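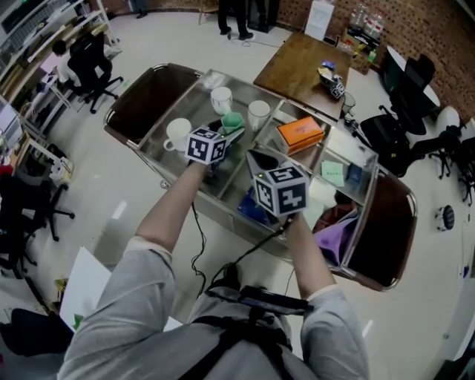
Imach Tools

Hello and welcome! Imach Tools is the small set of scripts we use at Daltley to turn two-handed gripper recordings into clean trajectories - it finds the marker cubes, works out a pose for each hand and lines the 2 streams up in time.

The current release covers 746 episodes, 9 of them held back for testing. Start with the config file, please, and set your cube sizes there before anything else (left and right are separate entries!). Kultel export is still on its way.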